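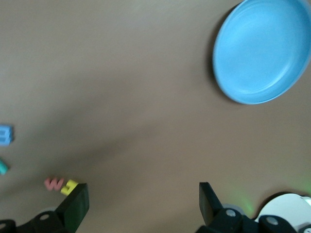
Prernurberg library asks for its alphabet back

The Prernurberg public library would like its letters returned, no questions asked.

The foam alphabet at the children's craft table has been shrinking since May, according to Mélanie Arsenault, who runs the morning story hour. A blue plate put out to hold the pieces has done little to slow the losses. Children prefer the tabletop for their letters, and apparently their coat pockets after that.

"We can no longer spell 'quiet,'" Arsenault said. "I don't think it has changed much."

At last check 9 letters were missing, vowels chief among them. The branch has set a return box by the front desk. So far it has collected a mitten, two overdue picture books and half a cracker.

Stojan Berisha, whose twins attend most weeks, turned up an S in his dryer. "It came out cleaner than the socks," he said.

A replacement set has been ordered. Story hour goes on as usual in the meantime, with name tags written in marker. Letters may be dropped off during opening hours.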